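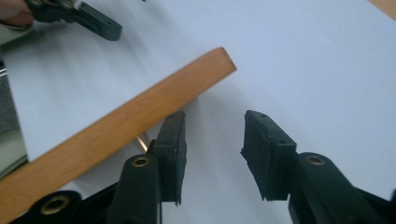
Zeeshan Rind reckons I've got this backwards. Show the thing enough examples, he wrote under my last post, and it sorts the rest out for itself. Maybe. I spent Sunday with the Tremov lot, holding the grippers myself, and I came home less sure than he is.

3 min read

The target is 2529 examples. I did 50 before lunch and my thumbs hurt. By the last ten I was doing every one the same lazy way, same angle, same speed, and I bet the next person does too. So what is it learning, the job or my bad habits?

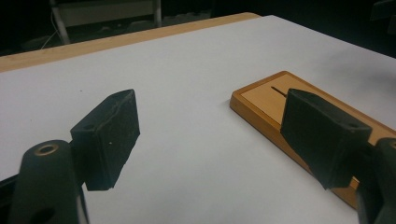 Do you throw the fumbled ones away? Depends who's on shift. Uzma Durrani keeps them if the person recovers, the evening crew bins the lot, and both piles go into the same training set. I asked which way worked better and got a shrug.

I also asked how much changes between one go and the next. A bit, I was told. Same table, same wooden bits, moved a few inches.

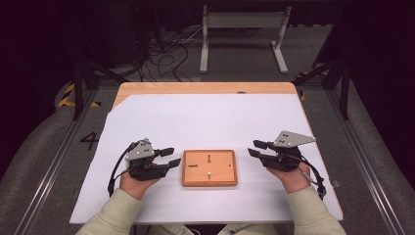

Both hands busy, board in the middle.

Skellach claim theirs needs only 500 examples per job. I'd like to see that tried in my kitchen, with my lighting and a table that hasn't been cleared first. Their demo was shot in their own workshop, which tells me very little.
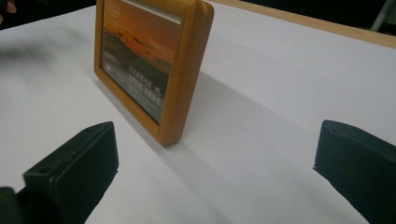
Then there's the testing. They give it 40 tries on objects it has already met and call the score a success rate. Fine, but put something new down and tell me that number as well. Uzma says she'll send it in March. I'll post it whatever it says, and Zeeshan can have first go in the comments.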